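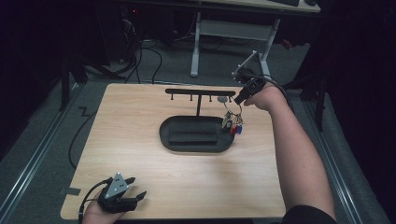
Cómo dejé de perder las llaves (y media mañana) antes de salir de casa

Durante años mi ritual de salida fue el mismo: zapatos puestos, abrigo puesto, y entonces a buscar las llaves por toda la casa. En el bolsillo de otra chaqueta, debajo del correo, una vez dentro de la panera (no pregunten). Mi amiga Rekha Chacko me vio hacerlo un día mientras me esperaba en el rellano y me dijo: «Tú lo que necesitas es un sitio de aterrizaje». Me hizo gracia el nombre, pero le hice caso, ¡y vaya si funcionó!

Les cuento cómo lo monté, paso a paso, por si a alguien le sirve. Se hace en una tarde y no hay que taladrar nada.

1. Mira dónde sueltas las cosas ahora

Antes de comprar o mover nada, dedica 5 días a fijarte en dónde dejas las llaves, la cartera y las gafas al entrar. Sin corregirte, solo mirando. Yo estaba convencidísima de que lo dejaba todo en la cocina y resulta que casi siempre lo soltaba en el primer mueble que pillaba a mano. Pues ahí va el sitio de aterrizaje, donde ya te lleva la costumbre.

2. Vacía esa superficie entera

Entera, de verdad. Yo saqué pilas gastadas, folletos de una pizzería que cerró, tres bolígrafos secos y un tornillo que guardé «por si acaso» y que sigue en un cajón. Pasa un paño y déjala así una noche.

3. Un gancho para cada cosa que cuelga

Sirve un colgador de sobremesa, una tablita con alcayatas o ganchos adhesivos en la pared. Si eliges uno de pie, mejor con base ancha, y pruébalo con tu llavero más gordo antes de quitarle la etiqueta. El primero que tuve se volcaba en cuanto colgaba las llaves del trastero y acabó en casa de mi hermano.

En casa somos tres y cada uno tiene su gancho. Empezamos poniendo etiquetas con el nombre y a las dos semanas ya sobraban.

4. Una bandeja para lo pequeño

Monedas, tarjeta del bus, auriculares. Que sea pequeña, porque las grandes se llenan de tiques en un suspiro. Si suena mucho al soltar las cosas (mi marido llega tarde y despertaba hasta al gato), ponle un retal de fieltro en el fondo.

5. Aligera el llavero

Yo llevaba 12 llaves y usaba 6. Las demás eran de candados que ya no existen, de un piso anterior y una que sigue siendo un misterio. Las que usas poco van a un sobre con su nombre escrito, en un cajón. Y si tienes copia de la casa de algún vecino, no le pongas la dirección: con una inicial vale.

6. La regla de la puerta

Al entrar, primero se cuelgan las llaves y luego todo lo demás. Antes de quitarte los zapatos, antes de contestar el móvil. Me costó lo mío, la verdad, y los días que venía cargada con la compra me la saltaba siempre. Lo arreglé dejando las bolsas en el suelo un segundo.

7. Repaso de domingo... o de cuando puedas

Una vez por semana vacío la bandeja. Las monedas van a un bote, los tiques a la basura y los botones sueltos al costurero. Son dos minutos, y si me lo salto se nota enseguida.

Yo lo monté en junio y desde entonces solo he perdido las llaves una vez, y estaban puestas en la cerradura por fuera.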